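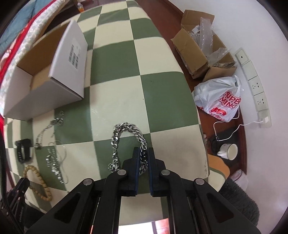

Das Haushaltsbuch und ich: ein Jahr mit offenen Augen

Im vergangenen Oktober stand ich mit einem Einkaufskorb an der Kasse, in dem Butter, Kaffee, ein Netz Orangen und zwei Packungen Nudeln lagen, und dachte beim Bezahlen ernsthaft, die Kassiererin hätte sich vertippt. Hatte sie nicht. Ich habe den Zettel zu Hause noch zweimal nachgerechnet, am Küchentisch, im Mantel. Und weil ich gerade so schön dabei war, habe ich gleich die Kontoauszüge dazugelegt. Das hätte ich vielleicht lassen sollen, der Abend war danach jedenfalls gelaufen.

Ich verdiene nicht schlecht. Ich schreibe das hier so hin, weil ich in Gesprächen über Geld immer das Gefühl habe, man müsse sich erst mal einsortieren. Also: Teilzeit in einer Buchhandlung, dazu Texte wie dieser, eine Zweizimmerwohnung mit zu vielen Fenstern nach Norden. Es reicht. Aber es reichte vor ein paar Jahren eben deutlich bequemer, und ich wollte wissen, wo das Geld hingeht.

Erst die App, dann das Heft

Angefangen habe ich mit Ellov, einer App, die mir eine Kollegin aufs Handy gequatscht hat. Man verbindet sein Konto, und dann sortiert sie alles in bunte Töpfchen. Drei Wochen lang war ich begeistert! Dann landete meine Zahnarztrechnung unter »Freizeit« und ein Abend beim Italiener unter »Wohnen«, und ich saß jeden Sonntag da und schob Beträge von einem Topf in den anderen. Irgendwann habe ich ein kariertes Schulheft gekauft und alles mit der Hand hineingeschrieben. Altmodisch, klar. Aber wer »Kaffee unterwegs« vierzehn Mal untereinander schreibt, überlegt beim fünfzehnten Mal kurz.

Der erste vollständige Monat ergab 173 Euro, die ich beim besten Willen keinem Zweck zuordnen konnte. Kleinkram, Bargeld, ein Geschenk, an das ich mich nicht erinnere, irgendwas aus dem Drogeriemarkt. 173 Euro! Davon fahre ich ein Wochenende an die Ostsee, jedenfalls in der Nebensaison und wenn ich selbst koche.

Die Verträge, die keiner liest

Richtig spannend wurde es bei den Abbuchungen, die einmal im Jahr kommen. Eine Geräteversicherung bei Clunum zum Beispiel, 66 Euro, abgeschlossen für ein Tablet, das seit Ewigkeiten in der Schublade liegt. Der Anruf dort dauerte länger, als mir lieb war (die Warteschleifenmusik kann ich bis heute mitsummen), aber die Kündigung ging durch. Beim Strom habe ich den Anbieter gewechselt und zahle jetzt übers Jahr 160 Euro weniger. Ich hatte das ewig vor mir hergeschoben. Am Ende war es ein Formular und eine Zählernummer, für die ich in den Keller musste.

Nicht alles hat geklappt. Mein Versuch, nur noch einmal pro Woche einzukaufen, ist kläglich gescheitert, ich wohne einfach zu nah an der Bäckerei Lisel. Und das mit dem Vorkochen, von dem alle schwärmen – ich habe einen Sonntag lang Linseneintopf gemacht und konnte am Mittwoch keine Linsen mehr sehen. Der Rest ist noch im Gefrierfach, glaube ich.

Über Geld reden, aber mit wem?

Im Freundeskreis haben wir früher über Mieten höchstens gestöhnt und dann das Thema gewechselt. Inzwischen gehen beim Abendessen die Tarife über den Tisch wie früher die Urlaubsfotos. Eine Freundin hat ihr Auto abgeschafft, eine andere stottert bei Möbel Boychuk ihr Sofa ab und ärgert sich über die Zinsen. Mir tut das gut. Ich habe jahrelang gedacht, alle anderen hätten das im Griff und ich sei die Einzige, die am Monatsende mit dem Taschenrechner dasitzt.

Trotzdem merke ich, wie mir die Rechnerei manchmal auf die Laune schlägt. Im Frühjahr habe ich in einem Café die Karte nach Preisen gelesen und nicht nach Hunger, und das fand ich ziemlich traurig. Seitdem gibt es im Heft eine Spalte, die einfach »egal« heißt. Was da hineinkommt, wird aufgeschrieben und nicht kommentiert.

300 Euro liegen jetzt auf einem Extrakonto, für die Waschmaschine, die beim Schleudern klingt wie ein startender Hubschrauber. Die Nebenkostenabrechnung ist noch nicht da. Das Heft ist fast voll, ein neues habe ich schon gekauft, wieder kariert, diesmal mit rotem Umschlag. Der Preis dafür steht unter »egal«.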